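# Review of the Civance Pick-and-Pack Kit

Project report, Youssra Zerouali and Eetu Pitkänen
Submitted 8th May

## Background

Our task was to choose one commercial automation kit, use it for a real packing job, and say whether we would recommend it to a small business. We picked the Civance kit from Drammont, which is sold to shops and workshops that pack mixed orders by hand and want to hand over part of that work.

The kit comes as a software license, a gripper with two sets of fingers, and a box of mounting parts. You supply your own arm. The list price is $2000 for the first year with support included. Drammont says on the product page that a person with no programming background can have a first task running within a day. We wanted to test that claim in particular.

## Setup

Eetu did the mounting and wiring. I did the software. The printed guide covers the mounting well, with one mistake: the cable diagram on the second page has the power and signal connectors swapped. Drammont support confirmed this by email and sent a corrected page.

The software install took longer than it should have. The license server rejected our key until we changed the region setting, and the error message only said "activation failed." After that, calibration went smoothly. The program walks you through a set of positions, you confirm each one, and it saves the result. From opening the box to the first recorded motion took us 8 hours, so the "within a day" claim holds, but only if you count a full working day and have two people.

## Task

We chose garden tools and a tote bag because the items are awkward. They have different lengths and weights, the handles are round, and the bag is soft. A rigid bin would have been easier, but most of the orders we wanted to copy go out in some kind of bag.

A task in Civance is built from recorded demonstrations. You guide the arm through the job, label the start and end of each step, and the software turns that into something it can repeat. The steps we used were pick, lift, move over bag, lower, and release.
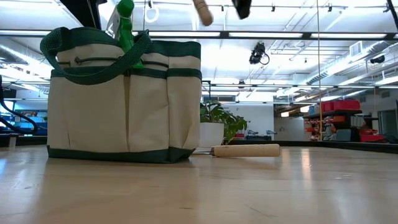

We recorded the demonstrations in two sessions. In the first session I let the start positions of the tools vary a lot, and the software had trouble finding a good approach angle for the handles. For the second session Eetu suggested keeping each tool within a hand's width of a fixed spot and changing only its angle. That gave better results, and we used the second set for everything that follows.

## Results

The wooden handles were easier to hold than we expected. The rubber-faced fingers did not slip on them once we raised the grip force from the default. Long tools were harder. They swing after the lift, and if the arm starts to lower before the swing dies down, the end of the tool catches the rim of the bag. We added a pause after the lift, which fixed most of these cases and made every cycle slower.

The bag was the larger problem. Its opening changes shape as things go in, and the straps can fall across it. Civance has no setting for a container that moves. We ended up straightening the bag by hand between items, which takes away a good part of the reason to buy the kit. Abdel Hamid, our adviser, asked whether a simple wire frame inside the bag would help. We did not have time to build one, but we think it is the first thing to try.

We also compared notes with a group that had used the Platum kit the year before. Platum costs more and has a harder interface, but it lets you write your own rules for when a step should be repeated. Civance just stops and waits for you to press continue – fine if someone is standing there, useless if not.

## Opinion of the kit

Good points: the gripper is solid, the guided calibration is clear, and support answered both of our emails the same day. The step editor is easy to learn. I showed it to a classmate and she made a working change to our task without help.

Weak points: the error messages say very little, the default grip force is too low for anything heavier than a small box, and the recorded sessions can only be exported one at a time. Undo in the step editor goes back one action only. We lost most of an afternoon of labeling to this.

I would rate the kit 7 out of 10 for a workshop that packs into rigid boxes. Eetu would go lower, mainly over the export problem. For soft bags, neither of us would recommend it in its current version.

## Remaining work

The demonstrations and our settings file are in the shared project folder. The next group should start from the second session and leave the first one alone. The corrected cable diagram is taped inside the lid of the kit box.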